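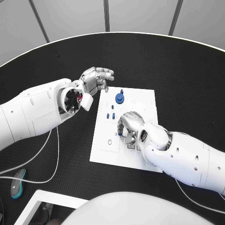 Two arms, one peg board, plenty to fix in the software. Bench work at Komard.

Software engineer, robot control and planning (two posts)

Komard, manipulation group
Posted September 2019

We need two people, soon. One leaning towards control, one towards perception and planning. If you sit between the two, apply anyway and say so, we'll work it out.

What we're doing

Two-armed assembly with multi-fingered hands. Pegs, gears, round holes, tight fits. The hardware is in decent shape. The software is where we're short. Right now the stack is called Trirnon, mostly C++ with Python on top, and it has grown faster than it should have. Grasping a peg is fine on a good day. Getting it into the hole when the board has been nudged a few degrees is another matter, and that's the bit you would be working on.

Post 1 - control

Finger and wrist control during contact. At the moment we switch between position and force modes with a hand-tuned threshold and it shows. You'd own that switch, plus the arm-to-arm collision checks when both are over the same small board. The control loop runs at 485 Hz, would like it higher, have a look at why it isn't.

You should have:
Solid C++, including code that has to run on time
Impedance or force control on a real arm, not only in simulation
Patience with log files

Post 2 - perception and planning

Finding the board and the parts from the head camera, then keeping track of them once a hand is in the way (which is most of the time). After that, deciding which arm does what and in what order. Current planner is a big state machine with 16 states and far too many arrows. We want it gone by June. What replaces it is largely up to you, but it has to be something the rest of us can read.

You should have:
Python and enough C++ to get by
Pose estimation of small parts, plain shiny ones especially
Some planning background - sampling based, task level, learned, we don't mind which

Both posts

Tooling is shared work. Replay viewer, calibration scripts, the nightly tests. We have 468 recorded runs that get replayed against every change and the replay is slow, so anybody who likes making things quicker will be popular here. Everyone reviews code, everyone takes a turn on the bench. Linux throughout. ROS knowledge helps but we've pulled a fair bit of it out.

Degree: useful, not required. Show us something you wrote.

Nice to have, no order:
Tactile sensing
Calibration of hand and camera
Having written a simulator and regretted parts of it
Erdem (our in-house scripting layer - you wont know it, takes a couple of days)

Practical

Full time, or four days if you prefer. Permanent after a six month trial period. Based at the Mastov building, second floor, lab and desks on the same corridor. You can do one day a week from home, more than that gets hard as the arms are here. 20 days' leave plus public holidays. Pay depends on experience, we'll give you the band in the first call so no time is wasted on either side. Help with moving costs if you come from further away. Visa support possible but it takes a while, please mention it early.

You would report to Zübeyde Şimşekoğlu, who runs the group. Kári Vigfúsdóttir looks after the perception code at present and will hand over to whoever takes post 2, then move across to the hand drivers.

How to apply

CV, two pages at most. Link or zip of some code, yours, doesn't have to be robots. A short note on one thing that went wrong on a real machine and how you tracked it down - half a page is plenty. No cover letter needed. Put "post 1", "post 2" or "either" in the subject line or it will end up in teh wrong folder.

Then: a half hour call, and after that a day on site. In the morning you get a recorded failed insertion and our replay viewer, and you talk us through what you think happened. Afternoon is lunch, late, and time at the bench with the team. We pay travel for the day.

No agencies please. Applications are read as they come in and we'll stop once both posts are filled. Questions about either post to Zübeyde, perception questions to Kári, contact form at the foot of the page.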